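Notes from the Trilen open day, May 9, 2023

Typing this up on the train home so forgive the state of it. Meant to go last October, missed it, went this time. Glad I did, mostly.

Trilen, for those who haven't come across them, is the shared workshop and office building behind the old bus depot. Three floors, small firms on each. Once a year they open the doors and you wander round. Free, but you sign in and get a sticker. Mine fell off on the stairs.

## Getting in

Queue at the door, not long. Chrysoula Karras was on the desk handing out maps, a folded sheet with the floors drawn by hand. Lifts on the map are where the toilets are and the other way about. Several of us found this out.

Coffee on the ground floor. Proper cups. Biscuits gone by half ten.

## Ground floor: Sarantis

Sarantis do bookbinding and short print runs. Went here first as it was what I came for. Two guillotines, one big, one enormous. Smell of glue, which I like. They were doing a run of 500 notebooks for a school and let people fold a section each, under supervision. Mine was crooked. Was told kindly it would be "trimmed anyway".

Good talk from Iraklis Panagiotou on grain direction in paper. Sounds dull, isn't. Tear a sheet one way and it goes straight, tear it the other and it wanders off. He had a box of scrap for us to try it on and by the end the floor was a mess. I asked about recycled stock for covers. It cracks at the spine if you fold against the grain — worth knowing, I've been doing it wrong for years.

Shop table by the exit. Bought a pad and a bone folder. Cash only, bring some next time.

## First floor: Cudau

Furniture repair. Chairs mostly, stacked to the windows. Less to see than I'd hoped as their main man was off sick and the one minding the place had only started in spring. She was nice about it. Had a go at stripping varnish off a chair leg, very satisfying, would of stayed longer but there was a line forming behind me.

Caning demo cancelled. Pity.

## Top floor: Somum

The one everybody had been talking about on the stairs. Somum are interested in desks. What sits on them, how people reach for it, where it ends up by the afternoon. They do office layouts for other people and try things on their own tables first.

Nice room. White ceiling left open so you see the structure, lots of glass, tables in pale wood with a shine on them. I'm not sure about shiny desks. The lights come back up at you off the surface and after an hour of reading I'd have a headache. Put this to Eirini Stergiou, who showed our group about, and she said opinion in the office is split and she is on my side of it.

Her bit was on desk organisers. Thought I'd be bored, wasn't. I have one at home exactly like the black mesh sort they had out and it has never worked for me, everything small sinks to the bottom and stays there. Her view: keep the mesh ones, since you can see what's in them from the side, but only put in what you use in a day. The taller part for upright stuff, the low part for the rest. Paper never goes in, paper gets its own spot on the table, close to you.
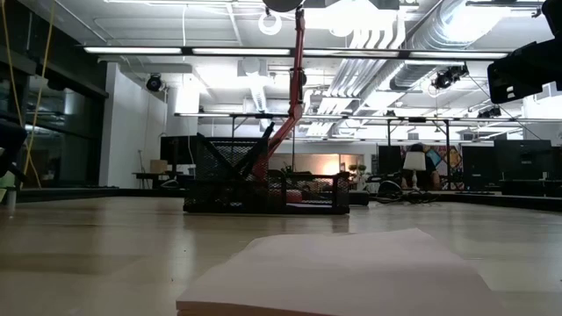
*Top floor, Somum. Mesh organiser on the table, paper stacked at the front.*

Somebody asked about drawers. Eirini not a fan. Things go into a drawer and you buy them again. Guilty, I have four staplers.

Then a long back and forth over whether paper belongs on a desk at all. Dionysis Zacharopoulos, older chap in our group, used to run a stationers, got quite heated. Said a desk without paper is a shelf. Got a laugh. Eirini said their own clients order less of it every year but still want somewhere to put it, and that the pile is always nearer the chair than the plan says it should be. I looked when she said it and yes, same at mine.

Other things I scribbled down up there:

- keep the middle of the desk for whatever you're doing now, pots and baskets further back
- mesh collects dust, do it with a dry paintbrush, not a cloth
- one basket per person, shared ones fill up with dead pens
- if you have to move one thing to get at another, one of them is in the wrong place

The last one I have already tried to apply to my kitchen in my head. Not going well.

Could have done with chairs. We stood for the whole talk, 23 of us by Eirini's count on the sign-up sheet, and the back row couldn't hear much. I moved forward halfway and missed the part about lamps. If anyone reading this was there and got it down, please send it on.

## Odds and ends

Fotini Manolakis runs the building and did a quick thank you at the foot of the stairs. Said they'd had 1,209 people through last year and expected more this time. Wouldn't surprise me, the stairs were packed by lunch.

Lunch itself: soup and a roll from the van in the yard. Lentil. Fine. Needed salt.

Parking is hopeless, go by train. It's a ten minute walk from the station, uphill on the way there. There's a side entrance with a ramp but the sign for it is behind a bush, so ask at the desk if you need it and someone will come round.

Would I go again — yes, for Sarantis and the top floor. Start at the top and work down, I'd say, the queue on the stairs only goes the one way in the morning. Take a bag for whatever you buy. Wear flat shoes.

Next one is usually listed on the board in reception by October. Will post the date when I've got it, and Cudau have promised the caning demo for defintely this time.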